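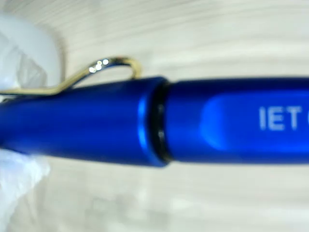 Macario Bañuelos thinks I've got the tiara frame back to front, and that the side I've been calling the front is the side that sat against the hair. He left a note to that effect on the last entry and then, being Macario, added a second note saying he might be wrong but he'd bet lunch on it.

So, September, a bit after 9 in the morning, coffee in hand, back to the tiara.

For anyone reading along who missed the earlier pages: we're making the display copy of the Oosthuizen tiara for the royal weddings show at Avwood. The real one stays in its vault (the family won't lend it, and I don't blame them). What we have to go on is one formal portrait of the bride, a couple of press pictures from the church steps, and a jeweler's repair slip that says almost nothing. The portrait is lovely and nearly useless, as she's turned three-quarters away and the veil covers everything behind the ear.

Macario's argument goes like this. In the church steps pictures the pendant drops hang slightly forward of the scrollwork. In my mock-up they hang behind it, and I'd put that down to her tilting her head. He says no bride tilts her head that far in front of a crowd with that much weight on it. Fair! I bent a scrap of wire to the same curve, put it on the wig block, and tipped it forward until the drops lined up with the photo. She'd have been looking at her shoes.

I flipped the frame. It fits much better. I owe him lunch. 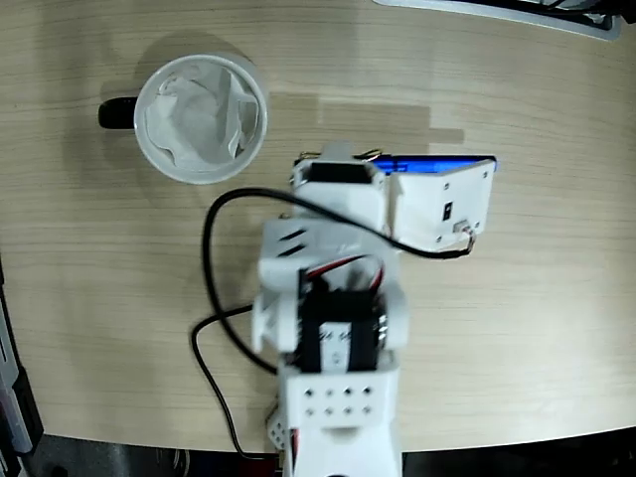
Bench, mid-morning.

The flip does cause a new headache. With the frame the right way around, the two end loops (where the ribbon or the elastic went through) point inward, and they'd dig in just above the ears. Either the wearer put up with it, which royal brides seem to have done a lot of, or there was padding. I went back to the repair slip and there's a word in the middle that I'd been reading as "valued." It could easily be "velvet." The handwriting is terrible. If it's velvet, that's a wrapped band along the whole bottom edge, brown or black to match her hair, and that would also explain why you can't see any metal at the hairline in the portrait.

I wrapped half the band in the dark brown velvet left over from the Ninduvley coronet. Too thick. It lifts the whole thing and the center scroll starts to lean back. A thinner one might do it, or silk velvet cut on the bias. Skidenier had some in their last parcel of samples but I can't find the card it was stapled to. If anyone has moved the sample cards, please move them back.

Stones: I counted the order again before lunch and we're set for 151 in the front, plus the 6 drops. The drops are the part people will look at, so they need to swing. The first one I hung on a soldered loop and it just sat there like a coat on a hook. The second I hung on a double link and it swings beautifully but it also spins, and then you see the back of the setting. I'm going to try a flat link on the next one. The old makers must have had a trick for this — in the press pictures every drop faces front, in what was obviously wind.

Color is still bothering me. Under the bench lamp the paste stones look right, and near the window they go a bit blue and cheap. Avwood hasn't told us what lighting the case will have. I've asked twice. I'll ask again, and copy in whoever it is who answers faster.

After lunch (paid for by me, he had the soup and the sandwich) Macario had a look at the flipped frame and was very decent about it. He wants the center scroll about 3 millimeters taller. I measured it off the portrait and got less than that, but the portrait is painted over a photograph and you can't trust the top edge, where the artist has tidied things up to flatter her. We left it alone for now.

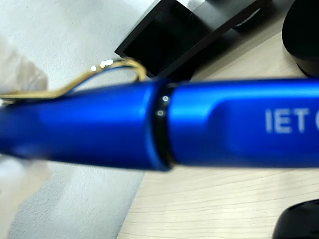

Page last changed: September, 4:40 pm

Added later the same afternoon. Found the Skidenier card, it was inside the portrait book, marking the page with the bridesmaids. So that was me. The silk velvet is much thinner and a good brown, and the band sits down properly with it. The loops still press a little, but you'd get through a wedding breakfast in it.

The flat link works on one drop. I've got the other five to do, and I want to see it hang overnight before I cut more wire. If it's turned sideways by morning I'll go back to the double link and put a tiny stop behind it.

Still to sort out: the case lighting, the height of the center scroll, and whether we show the tiara with a veil. I'd like a veil. The portrait has one, and people coming to the show will have the portrait in their heads. Macario says a veil will hide the velvet we've just spent all day on. We'll see what Avwood wants.

2 comments · 3 shares

Recent entries
Getting a curve off a portrait
The Ninduvley coronet, finished
Paste stones, second delivery
Wig block repairs

This site uses cookies to remember your settings. Accept | Manage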